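Pluramley Rec Forum > Fields & Facilities > Mathew Park gym floor, when??

sprosser_rhodri
Anyone know when the gym floor at Mathew Park is done. Sign on the door still says October. Didn't say which one lol. My kids' league needs a place for indoor practice.

Nest Ruddock
Boards are down, lines aren't. They ran out of the finish, 6 pails short. Walked past Tuesday and the door was taped.

yusri_j
Not what I heard. Finish is fine, it's the bleachers holding it up. Brostutar has to bolt those in before anyone gets on the court. 90 seats a side.

Nest Ruddock
Bleachers go in AFTER the lines. Ask anyone whos done a floor.

yusri_j
Depends on the bleachers. Pull-out ones ride on the floor, fixed ones don't. These are fixed.

sprosser_rhodri
ok but is it october or not

Melq_A
Parks dept told me 2 more weeks of curing then inspection. Budget sheet has $3,676 left for the scoreboard so don't expect a new one - they're rehanging the old one. Which I'm fine with. It works.

Nest Ruddock
It does not work. Home side has been stuck on 8 since spring.

Melq_A
Put my name down for the little kids' room in the meantime, its small but you can do footwork drills.

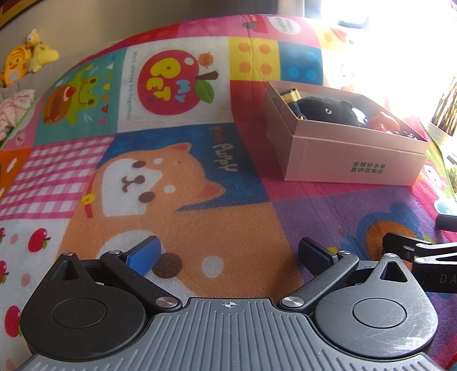
Play mat, both pics. 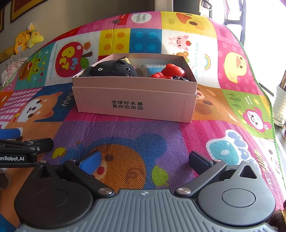
Seren Samuel says forget footwork drills, the U10s need a real hoop and she'd sooner rent the school gym until the floor opens.

sprosser_rhodri
School gym wants a deposit tho. Will call Monday

Last updated: 9 September 2022

Comments

Guest: will there be open gym on weekends again?

clasusik_fan: Please fix the side door while your at it

Guest: Fixed bleachers are a mistake, no room for pickelball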